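How to Use a Printed Throw as a Tablecloth (If You Must)

Posted Oct 1, 2020 by Ekua Amissah

Every decorating page I read last winter told me to stop buying tablecloths and use a printed wall hanging instead. Cheaper, they said, and easier to wash. I have my doubts about the second part, but I've done it on two tables now and one of them still looks decent.

First, measure. Sellers list the size of the cloth before hemming, and mine came up short on one side. Take the length and width of your tabletop and add 11 inches to each if you want a modest drop. Ignore any chart that talks about "standard" tables.

Wash it once in cold water before you do anything else. The label will say the colors are fast. Put an old white rag in with it and see for yourself. Mine came out faintly blue in February and I was glad it wasn't a shirt. 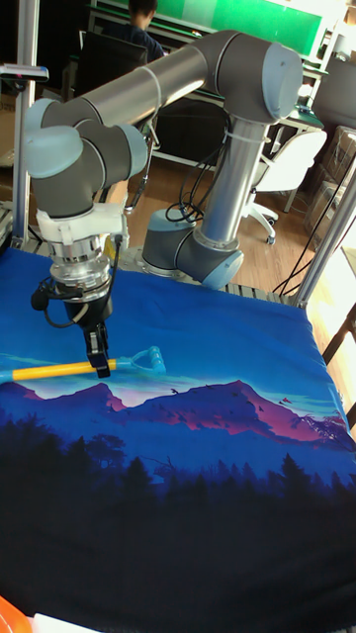 Pick your print with the table's job in mind. A big landscape looks great hung on a wall, where you see all of it at once. On a table it gets covered up, and you have to decide which edge is the bottom. With pink and magenta mountains in the middle and black pines along the lower third, the dark end is where I'd put the plates and the coffee, and the bright blue end is where I'd leave things I want to look at. A yellow handle shows up well against a print like that. A black phone on the trees is another matter, and I'd expect to lose mine weekly.

Now lay it. Start at the front edge, let it hang evenly, and smooth toward the back with your forearms. Don't pull on the corners, which only stretches thin fabric on the diagonal. If it creeps, put a rubbery shelf liner underneath. People recommend double-sided tape, and I tried it. It left a gummy strip that took me an evening to get off.

Iron from the back on low. I skip starch completely, whatever Rosario Greco told me about it, as it made my first one crackle.

As for spills, blot them right away and don't trust the words "stain resistant." Coffee with milk in it came out of mine. Beet juice is still there.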